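Vichien Siriwan on the long road to Broltside

Last updated: Wed 22 January
14 shares | 6 comments

When Vichien Siriwan moved to Sakasthorpe he knew one person there, and that person played the accordion. Within a few months the two of them were playing Thai country songs on Friday nights in the back of a restaurant, with a borrowed bass amp and no drummer. That duo became Thongdee, now a nine-piece band with a four-man horn section, and their second album, Broltside, comes out in June.

Siriwan plays trumpet and writes most of the arrangements. He did not plan on leading a band.

"I wanted to be the third trumpet in somebody else's group," he said. "Third trumpet is a good job. You get your parts, you play them, you go home. But there wasn't a group like that in town, so I started calling people."

The music is hard to file. The songs mostly come from luk thung, the Thai country style Siriwan heard on his uncle's truck radio as a boy, but the horns lean toward cumbia and the rhythm section came up playing soul covers at weddings. He is tired of the word fusion and asked that it not be used in the headline.

"We play the tune," he said. "The drummer plays it the way he knows how. I'm not going to hand him a history book first. If it sounds wrong to me I tell him, and we try it slower."

Slower is something of a house rule. The band rehearses at half speed until everyone can sing the part next to their own, a habit Siriwan picked up from a school band teacher. The saxophone players hated it for a year. "They still hate it," he said, "but they come in together now."

The first album was recorded in two days and sold out of a suitcase. They pressed 300 copies and Siriwan kept one. He doesn't listen to it much. The vocals are too loud, he said, and on the fourth song the trombone is sharp from beginning to end.

Broltside took far longer. They began with 26 songs and cut the list to eleven, arguing over nearly every one. The title track is named for the neighborhood where the band has its practice room, above a tire shop. It is the only song on the record without words. Siriwan wrote lyrics for it three times and threw them out.

"The melody is already talking," he said. "I put words on it and it sounded like two people on the phone at once."

Most of the record was made at Clirkus, a small studio on the east side of town, with the whole band in one room. There was no isolation booth for the drums, so they leak into everything. Siriwan likes that. He grew up on cassettes that had been copied from other cassettes, and he said very clean recordings make him nervous.

Money was the slow part. The band saved its fees from 30 shows, most of them weddings and street fairs, and paid for studio time a day or two at a stretch. Between sessions he rewrote parts, which did not always please the people who had learned the old ones. The accordion line on "Rice Truck" changed five times.

"He stopped bringing a pencil," Siriwan said of his accordion player. "He told me, call me when you're finished. That was fair."

Much of the writing gets done at home, early, before his shift at the print shop. He works on paper first and moves to the keyboard only when he has a full verse. He has never learned to use notation software properly and pays a student to copy out the parts.

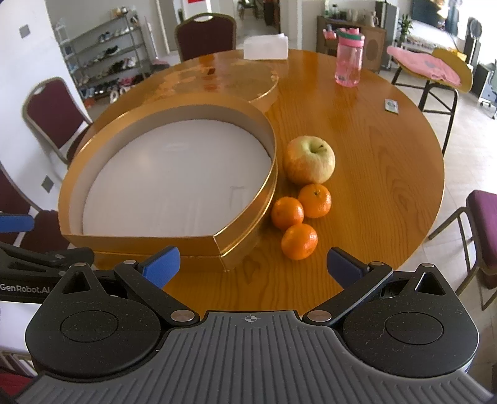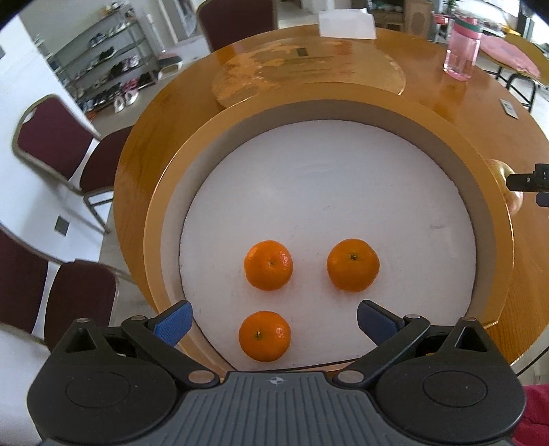

Asked whether he worries about older listeners who want the songs played the way they remember them, he took a while to answer. His mother is one of those listeners. She came to a show last summer and told him afterward that the second number had too much trumpet in it.

"She was right," he said. "I took out eight bars. It's on the record the way she wanted it."

The release show will be in Sakasthorpe, in a hall that seats 300, easily the largest room Thongdee has booked under its own name. After that they have a handful of dates within driving distance. Nine people with day jobs can't go much farther – the bass player drives a school bus and has to be back by Monday morning.

He has started on new songs already. Two are slow, and one has a part for third trumpet. He'd like to play that one himself, if he can find two other people to stand in front of him.

6 comments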